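I have come around to the tablecloth with stars on it. For years I thought a table should be plain, and I argued the point with Harvey Lapointe over more than one dinner in Winham. He was right! Big pink stars on a gray grid cheer up a weeknight supper more than any centerpiece I ever fussed over.

And then put a cutlery caddy in the middle of it. A beige plastic one with round holes in the front is all you need – mine cost 7 dollars – and everybody can reach in and help themselves.

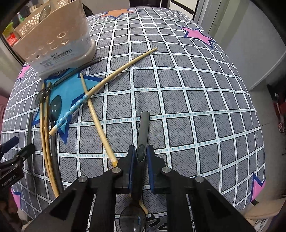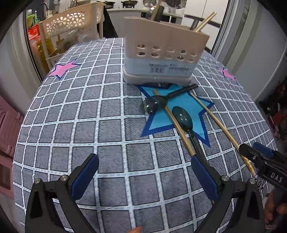
Opinion | Home & Table

Drawers are where spoons go to be forgotten. I have some 35 pieces of flatware in mine and use maybe a third of them. A caddy holds what we eat with, chopsticks included, and when supper runs long the spoons end up lying all over the stars, which I love. Ayman Erraji says a set table should look set. I say let people grab a spoon and get on with the soup – it's the friendliest thing a table can do.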